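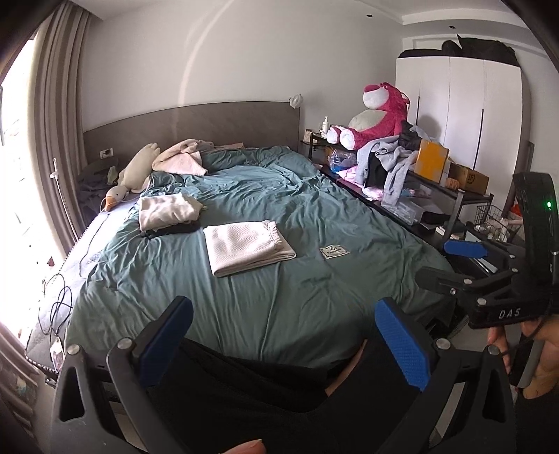
Figura 3. Dormitorio con la cama de matrimonio en uso como superficie de clasificación: prendas dobladas y una toalla sobre el edredón, peluches y manta junto al cabecero, estantería a la derecha.

4.2. La cama como mesa de trabajo

Cuando empecé a revisar el material de Tudmont yo iba buscando armarios. Tenía mi hipótesis bien preparada (que el orden de un dormitorio se decide dentro del armario y en los cajones) y me pasé las primeras semanas codificando puertas, perchas y baldas. Pero la cama se me colaba en todas partes. De los 687 registros del corpus, me quedé con 600 en los que se distinguía bien la superficie de la cama, y en 511 de ellos había encima algo más que la ropa de cama. ¡Menuda sorpresa para alguien que había diseñado la ficha de codificación sin una casilla para eso! Tuve que rehacerla entera, y la versión que uso en esta sección es la tercera.

El caso de la Figura 3 me gusta porque reúne casi todo lo que quiero contar. En el centro del edredón hay una prenda de color crema, doblada, encima de otra negra también doblada, y a su derecha una toalla blanca con un tejido en zigzag. Las tres piezas están plegadas con cuidado sobre un edredón verde azulado que está arrugado, y ese contraste aparece una y otra vez en el corpus: la gente dobla muy bien encima de una cama sin estirar. A mí me costó creerlo, lo confieso, porque en mi casa primero se hace la cama y después se saca la colada (así me lo enseñaron y así lo hago).

Propongo distinguir dos zonas, que llamaré zona de paso y zona de estancia. La primera ocupa el centro del colchón y recibe lo que tiene pinta de ir a otro sitio – ropa plegada, toallas, papeles sueltos. En la figura se ve incluso una tarjeta o etiqueta blanca pequeña, más a la derecha, que codifiqué como «papel» sin meterme en qué pone, porque no se lee. La segunda zona queda pegada al cabecero y acoge lo que parece vivir allí: el pato de peluche blanco, otro peluche verde claro que asoma a su lado, la manta rosa hecha un montón. La tela gris azulada que queda debajo del pato me dio más guerra. Puede ser ropa de cama o puede ser ropa de vestir, y según lo que una decida cae en una categoría o en la otra. La dejé como «textil indeterminado», y en ese cajón de sastre han acabado bastantes más cosas de las que me gustaría.

La estantería merece comentario aparte. En el esquema de Stitton los muebles abiertos cuentan como almacenamiento y punto, pero yo creo que ahí se mezclan dos usos. Las cajas de cartón, el cajón de plástico transparente y la cesta de alambre negro guardan o agrupan cosas, sí. El montón de ropa gris y oscura echado por encima, delante del gran oso rosa, ya me parece otra historia: ropa sin doblar, a un paso de la que sí está doblada. Con una sola imagen no puedo saber si esa ropa espera turno o si lleva meses ahí, y por eso la ficha recoge únicamente la posición y el estado (doblado, amontonado, colgado), sin suponer intención alguna.

Una última cosa sobre los peluches, que en la ficha original iban con «decoración». Los pasé a una categoría propia en la revisión de agosto, después de ver que su sitio cambia mucho de unos dormitorios a otros. Aquí los hay sobre la cama y también en la estantería, así que el registro suma en las dos columnas. El efecto de esta doble anotación sobre los totales lo discuto en la sección 4.3, junto con los casos de las sillas.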